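2021-07-15
Posted by the bench 4 desk
Filed under: Workshop log / Shelves, Storage & Other Grievances
2 comments

Spent the morning on the white shelving by the brick wall. The plan was an hour. The plan was written by someone who had not looked at the shelving lately, namely me.

Started at the bottom and worked up, which is the wrong order, as everything you dust off the top then lands on what you did first. I know this. I wrote it in this notebook last time.

Bottom shelf: mostly boxes from the Westell order. Opened every one. Two held the parts on the label, one held a different box, and the last had packing paper folded so neatly that I felt bad throwing it out, and didn't. It's in the paper bin under the sink bench if anyone is shipping something fragile.

Found the Vornamard clamps. All of them. We bought a second set in the spring after deciding the first set was gone for good, so we are now very well off for clamps. Both sets went into the deep drawer. Please don't order clamps.

Measured between the uprights to see if the Anard trays would go in sideways. Clear width is 70 cm. The trays with their lids on come to 58, so one fits, with a gap beside it that is no use for anything except losing pencils. Lengthwise they stick out over the front and catch you at hip height. Sideways it is. I have a bruise to support this finding.

Things moved, so that I can't claim later that they vanished:
- Solvent wipes: out of the shelving, into the flammables cabinet, where they should have been all along.
- Spare tubing: coiled, tied, hung on the hook by the door.
- Takács manuals: binder on the desk. The Hungarian one too, on the theory that one of us may learn.
- Extension cords: tested. One was dead and went to the electrical waste. The rest are in the crate with the lid that doesn't shut.

Also went over the bolts. A couple on the left side turned a good half turn by hand, which I did not enjoy. Tightened them with the wrench and gave the unit a shove. It gave a little shove back. I'd like a bracket into the brick before we put anything heavy above waist level, and I have written "bracket" on the whiteboard under the previous "bracket."

Stopped for lunch and came back with less conviction.

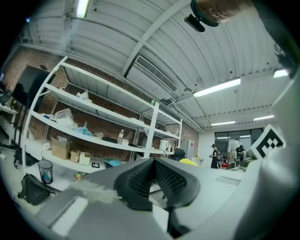 White shelving against the brick, four levels. Crumpled plastic bag on one shelf with a light blue plastic item beside it.

The bag gets its own paragraph. I have now handled it three times today and put it back three times, and I can't bring myself to decide. If it's yours, it has until Monday. Same goes for the light blue thing next to it.

Still to do: label the shelf edges (the tape printer is out of tape, naturally), wipe down the top, buy masonry anchors, find the level. The level was on the shelving. I remember moving it.

Share (0)

Comments (2)

"The clamps were never lost, they were stored."

"Blue thing is mine, please don't bin it."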